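4.2 Deposit limit prompts and session length
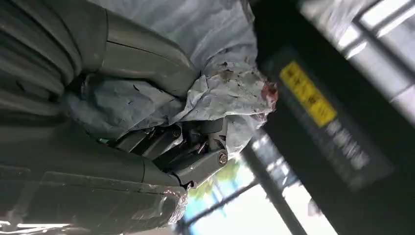 The second part of the analysis asks whether the point at which a player is prompted to set a deposit limit changes the length of later sessions. Earlier work on limit setting has mostly compared players who set a limit with players who did not, and the two groups differ in ways that are hard to correct for. We compare prompt positions instead. All accounts in the sample were shown a prompt, and only its place in the sign-up flow varied.

Account records came from two licensed operators, referred to by their trading names, Drositia and Zurness. Both run slots, table games and a small live dealer section on the Kettunen platform, so session start and session end are logged by the same rules. A session closes after 30 minutes without a wager. Drositia showed the prompt before the first deposit. Zurness showed it after the first deposit had cleared, on the page that confirms the welcome bonus. Wording and default values were the same at both sites.

Accounts opened in February were followed for 30 days from the first wager. We dropped accounts that placed no wager within 7 days of registration, and accounts closed by the operator for failed identity checks. Players who held accounts at both sites were assigned to the site where they registered first. Sessions played only with bonus funds were kept, but were flagged and modeled separately, as wagering requirements tend to stretch them.

Session length is strongly skewed to the right. We therefore report medians in the text and fit the regression to log minutes, with a random intercept for each account. Controls are age band, payment method, device type and the share of wagers placed on slots. Figure 3 plots the median session length by day since first wager for each prompt position.

Figure 3. Median session length by day since first wager, early and late prompt. Bonus-only sessions excluded.

The two curves start close together and separate during the second week. Players who saw the early prompt had shorter sessions from that point on, and the gap remained when bonus-only sessions were put back in. The median in the late prompt group was 47 minutes at the end of follow-up. The effect was weaker for players who used mainly table games, where the length of a session depends partly on the pace of the dealer.

Two limits of the design should be noted. Prompt position is fully confounded with operator, and the controls can remove only part of that difference. The Hillonham survey data used in Section 4.1 could not be linked to accounts, so self-reported reasons for ending a session are not available for this sample.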